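Air monitors wanted - Ornura Clean Air Survey

Need people in the Mendusau valley to host a small air sensor at home, November thru spring. No experience needed. Renters fine, just ask your landlord first.

What you'd do:
Hang the sensor outside, shaded side, away from grill or dryer vent
Swap the filter every Sunday, takes 2 minutes
Write down anything smoky. Wood stoves, idling trucks, leaf burning
Mail used filters back to us, postage paid

Last round we got 2,701 filters back and the Istano Road side is still mostly blank on our map. So if you live near the truck depot or the rail yard PLEASE sign up. Also need a few homes up on the ridge for comparision.

Pay is $90 for the full season, sent at the end. Must be 18 or over. Homes with a smoker are ok but tell us on the form.

Sign up at the library front desk or drop a note in the Ornura box next to it. Spots go fast, first come first served. We'll call you back, usually evenings.
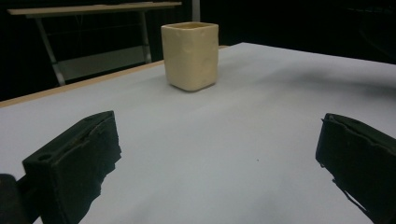
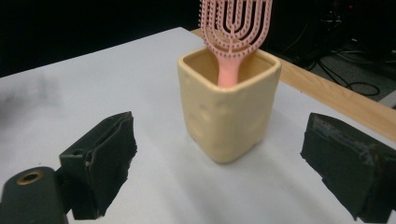 Square cup, pale yellow, in both

Posted by T. Babalola, Ornura field desk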